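Print this page | E-mail this page
Last updated: January
Filed under: Grants and Awards > Progress Reports > Small Workrooms

Prorbridge Floral Craft Workroom: Interim Progress Report to the Moltberg Fund

Prepared by Nesma Benkirane, Workroom Manager

1. Purpose of this report

This report is submitted under the terms of the Moltberg Fund award for small workrooms. It covers the period from the opening of the award through January and describes the condition of the room, the work carried out on the display and wrapping table, the supply of materials, spending to date, and the matters on which we would welcome the Fund's guidance. It follows the outline sent to us with the award letter, except that storage and safety are treated together in Section 5.

The award was made to Prorbridge to set up and run a workroom for artificial flower arranging and gift presentation. The workroom supplies finished arrangements, wrapped and bagged, to the Kumer shop and to the reading rooms and waiting areas on our delivery list. It also offers short sessions in which participants learn to trim, arrange, wrap and bag a bouquet from start to finish.

2. Summary of progress

The wrapping table has been in regular use since the end of the fitting-out stage. Spending stands at 95 percent of the first payment. Almost 60 finished arrangements have been delivered, against a target of 30 for the period. The increase came mainly from the Kumer shop, which asked for a second delivery after the first sold faster than expected.

The training side of the project has moved more slowly. Eight participants have completed the full course of sessions. We had hoped for a larger group, and Section 6 sets out what we propose to do before the next reporting point.

3. The wrapping table and its surroundings

The original application described a plain table in a white room. At the planning stage we revised this, with the Fund's agreement, in favor of a small enclosed area that would have some character of its own and could be seen from the rest of the workroom. The enclosure has a frame of silver aluminum bars and is papered on three sides. The paper was selected from samples provided by Jemal, our supplier for wall coverings and table surfaces. A pattern with large butterflies and moths on pink was preferred by participants over the two plainer choices, and it has been well received by visitors.

The tabletop is white with black line drawings of flowers and birds. We had some concern that a patterned top would make it harder to find small trimmings and ends of ribbon during clean-up. In practice the clean-up takes no longer than it did on the old table, and the white ground shows up dust and green fibers well. The line drawings have also been useful in teaching, as participants compare the petals of the drawn flowers with the shape they are trying to give to an arrangement.

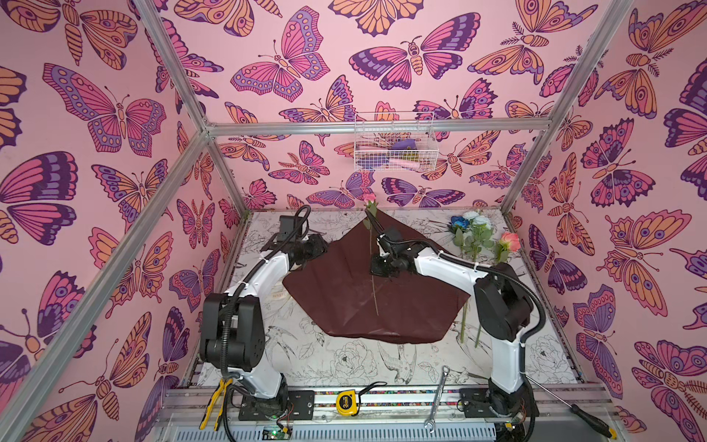

The wrapping table in the papered enclosure, with a brown cloth, roses and hand tools set out.

The layout of the table has settled into a form that we intend to keep. Hand tools are placed along the front edge, where they can be picked up and put back without reaching over the flowers. The cloth goes down before the stems, and the roses are kept beside it until they are needed. A white wire basket is fixed to the back wall for small items that would otherwise collect on the tabletop. The basket was an addition to the approved equipment list. Its cost was minor and was met from the fittings line.

Two points remain open. The wallpaper has been hung directly on panels, and Jemal has advised us to check the edges for lifting when the heating is turned down in spring. The table also sits slightly lower than some participants would like. We are looking into risers and will report the cost before ordering.

4. Materials and presentation

4.1 Flowers

All arrangements supplied under the award use artificial flowers. Roses make up the greater part of the stock, ordered in bunches and separated as required. Single stems are also prepared for the reading rooms, where a full bouquet takes up too much of the desk. The quality of the most recent order was good. An earlier order contained stems with loose heads, and these were returned to the supplier and replaced at no charge.

We have been asked by the Kumer shop whether other flowers could be offered. A trial of peonies and tulips is planned for the next period, subject to price. Roses will continue to be the standard item, as they are the easiest to keep in shape after being packed and carried.

4.2 Wrapping cloth

The application allowed for printed paper as the wrapping material. After testing both, we changed to cloth for most of the bouquets. Cloth can be unfolded and used again if the first attempt is not satisfactory, and this matters a great deal in a teaching setting. Dark brown has been the most requested color. It sets off the pink roses and does not show handling marks in the way that the cream did.

Cutting the cloth to shape was at first left to each participant. The results varied, and a good deal of cloth was wasted. We now cut pieces in advance from a card template and keep them flat until they are needed. Offcuts are saved for tying and for practice pieces.

4.3 Bags

Finished bouquets leave the workroom in a bag. This has turned out to be the part of the work that needs the most attention, and it took up more session time than we had planned for. A bouquet that has been carefully wrapped can be spoiled in a moment if it catches on the way in, and the heads of the roses are easily bent against the side.

The following practice has been adopted:

- Open the bag fully and push out the bottom corners by hand before the bouquet is brought to it.
- Lay the bag on its side for larger arrangements and slide the bouquet in, stems first.
- Hold the wrapping closed at the neck until the stems have reached the bottom.
- Look inside the bag for lint, thread and trimmings before closing it.
- Stand the bag upright last, and check that the heads clear the rim.

The bags in current use are pink. They hold their form well once opened, although they show creases from having been stored folded. The creases do not affect strength, and the Kumer shop has raised no objection. We have nevertheless asked the supplier whether bags could be delivered with a stiffer base, as arrangements with only a few stems tend to lean. Sample bags are expected in time for the next report. If the change raises the unit price, we will seek the Fund's approval before placing an order.

Inspection of the bag interior is now a regular step at the table. It was introduced after a customer returned a bouquet on account of loose fibers that had gathered at the seams, where they are difficult to see from above. The pink lining color is helpful in this respect, as pale specks show clearly against it.

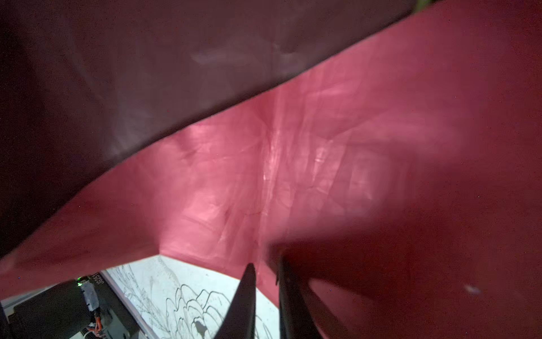 5. Storage, tools and safety

Cutting tools are signed out at the start of each session and signed in at the end. There have been no injuries in the reporting period. One pair of wire cutters was withdrawn after the spring failed and has been replaced from the tools line.

Flower stock is stored in covered boxes away from direct sunlight. Wrapping cloth is kept on a flat shelf, and bags are stored folded in the cartons in which they arrive. We had planned to purchase a second cabinet, but the existing one has proved sufficient. We ask that the amount set aside for it be held over and considered together with the table risers mentioned in Section 3.

The walkway beside the enclosure has been marked with floor tape and is kept free of cartons during sessions.

6. Participation and training

Sessions begin at 10 a.m. and run until lunch. Each person completes at least one arrangement, wraps it and bags it, and the best of these are added to the delivery stock with the maker's agreement. Feedback forms show a high level of satisfaction with the room itself. Comments on the teaching were more mixed. Several people wished for more time on wrapping and less on the introduction to tools.

The main obstacle to a larger group has been the hour. People who work mornings cannot attend, and a number of applicants withdrew for that reason. We propose an evening session, starting at 6 p.m., beginning in the next period. The building's opening hours permit this, and the added staffing cost can be covered from within the award.

A short printed guide to folding and bagging is in draft. It will be left at the table for reference and given to each participant at the end of the course.

7. Spending

The first payment has been spent on the lines approved, with the variation for cloth described in Section 4.2. Fittings and wall covering came in slightly under the estimate. Flowers came in over it, as a result of the second Kumer delivery, and income from that delivery has been returned to the materials line. Receipts are held at the workroom and are available on request.

8. Decisions requested

The Moltberg Fund is asked to:

- note the progress reported and release the second payment;
- approve the evening session on the terms set out in Section 6;
- agree that the cabinet allowance be held over;
- advise whether a trial of other flowers falls within the present award or requires a separate request.

Questions about this report may be directed to Nesma Benkirane at the Prorbridge workroom.

Tags: crafts, gift wrapping, interim reports, Moltberg Fund, workrooms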